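I own five planners. I would like to tell you they are for five different things. They are all for the same thing, which is me becoming a person who has a planner.

The current favorite is a Litier, undated, so that when I skip a month it can't prove it. I have skipped February in every planner I have ever bought. February does not seem to mind.

Somebody asked under my last post how I set up my week, so okay, a thread. Get a drink. Lower your expectations to knee height.

Sunday night I sit down with the Litier and write out everything I have to do. Then I write out everything I've already done, so I can cross it off. Dinner is on there. So is "sit down with planner."

Monday I move half the list to Tuesday.

Tuesday is when I find out what I did Monday night, which was buy washi tape from the Corkurach sale. Two rolls. One has ferns on it. I needed the ferns the way a fish needs a filing cabinet, but they were marked down, and my budget spread has a column for that now.

(The column is called "Savings." I know.)

About the budget spread. I use the Dmytriv method, the one where you give every day a single word at the top of the page. You're supposed to pick things like "steady" or "open." Last week I had "laundry" twice and a day that just says "no."

I have a sticker inventory too. I typed the whole thing up one rainy weekend when I was meant to be doing my goals review. The total is 3,390 stickers, and 417 of those are tiny coffee cups. I don't drink coffee.

I will use the good stickers when something good enough happens. That has been the policy for years. I got a raise in one of those years and put a plain dot on it.

Friday, October 26, 2018, is written at the top of today's page in my nicest brush pen. Nothing is written under it. It's a really handsome date, though.

My Iketti subscription box came this afternoon, and the insert card says to "set an intention before opening." My intention was to open it. Going very well so far.

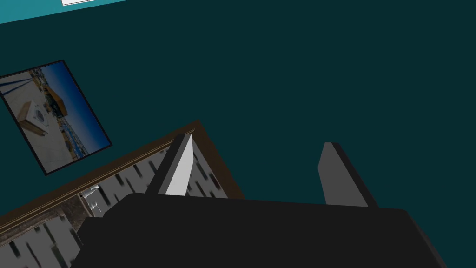
Image: computer rendering

Inside: page flags, a pad of sticky notes shaped like clouds, and a habit tracker with room for thirty habits. Thirty! I have maybe four, and one of them is buying habit trackers.

I filled in "drink water" and "stretch" and then sat there. Eventually I put "reply to texts," which felt ambitious, so I made it gray instead of a real color.

To the person who wanted to know if planning has made me more productive -- I've thought about it, and I'm going to move that question to Tuesday.

Next thread is pen storage. Bring your own jar.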